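Suture practice report – group 3, draft for marking
September 25, 2020

What we wanted to find out. Does spacing of stitches matter more than how tight the knots are, when closing soft tissue? We all learned on the foam pads from Leltik, but foam doesn't move much and it isn't slippery so everyone looks good on it. Wanted something harder.

Set up. Bench at the Brurkirton skills room, dark thread (easier to see against pink), instruments with small serrated jaws. 16 closures in total, half with wide spacing and half with narrow. Budget was 300 and we spent most of it on thread and needles, the rest went on the Golob tray liners, which leaked.

Method. Mark the line first, then start at one end and work down in a row. Jaws hold the thread near the end, not the middle – the grooves fray it if you pull there. Tissue is lifted as little as possible. Each knot gets checked before the next one goes in. Tails trimmed at the end. We wrote down time in seconds and gave every knot a mark out of five.
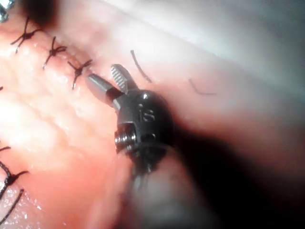 Glare was a bigger problem than we planned for. Wet surfaces throw the light straight back and on the brightest bits you lose the folds completly, so it is hard to judge depth. Turning the lamp down helped a bit. Turning it sideways helped more.

Results. Longest closure took 676 seconds, that was the very first one. Narrow spacing gave flatter edges but was slower. Wide spacing was quick, and gaped between knots on three of the closures. Tight knots puckered the edge which ever spacing we used. Marks are in the Flarna sheet, tab two (ignore tab one, old numbers).

Problems. Marking was done by us so not blind. Two sets of times got written in the wrong column, fixed after. No proper measure of tension, only feel.

Next. Repeat in December with a blind marker and a proper gauge if the department will lend one. Also better liners.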